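7/9/21

Tower rebuild, carrying on from where Concetta stopped

Got the side off the black tower and laid it flat on the slotted table, and what a nice case to work in once it's on its side! Everything faces up at you and you're not fishing for screws at the bottom of a dark box. Should have done the Cudlow one this way in April and saved my knuckles.

Cooler came off cleaner than I expected (warmed it up first, then a slow twist, no yanking). Old paste was like chalk. Two wipes and the top of the chip came up lovely. I do enjoy that bit.

Elikem Bonsu wanted to know if the memory slots were both good. Tried the one stick in each, 5 boots per slot, no complaints from either. Put it back in one and left the other free for the Paltenik stick if it ever arrives. Paid 355 for the whole parts order so it had better.

Drive side: the caddy with the blue handle is a joy, in and out with one hand. Wish every case had them. The blue data cable is longer than it needs to be and wants to loop up in the middle, will try tucking it behind the drive cage before the side goes back on.

Cables generally: still a bit of a nest. The orange, red and black bundle by the memory is stiff and springs back wherever you put it. Concetta Caputo suggests a soft tie halfway down. Good idea, no ties in the drawer though, so added to the Rornstead list with more paste and lint-free cloths.

Left to do:
check pins under the chip with the good lens
bracket down, fresh paste, cooler on
blow the dust out of the power supply
9 case screws in the lid of the jar, please don't tip it out

Fixture plate is staying on the left of the tower for now, leave it there please, it's just at the right reach.
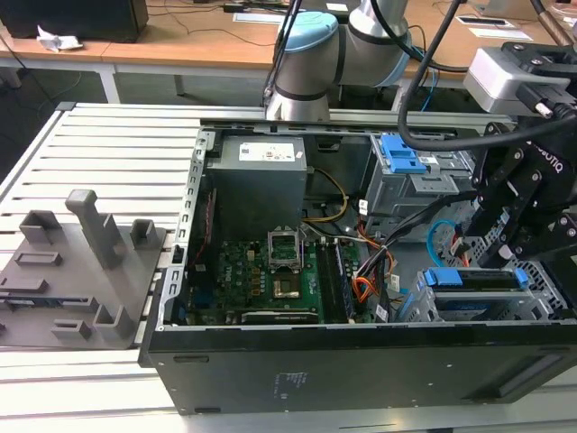
Tower on its side, socket bracket up, one memory stick in.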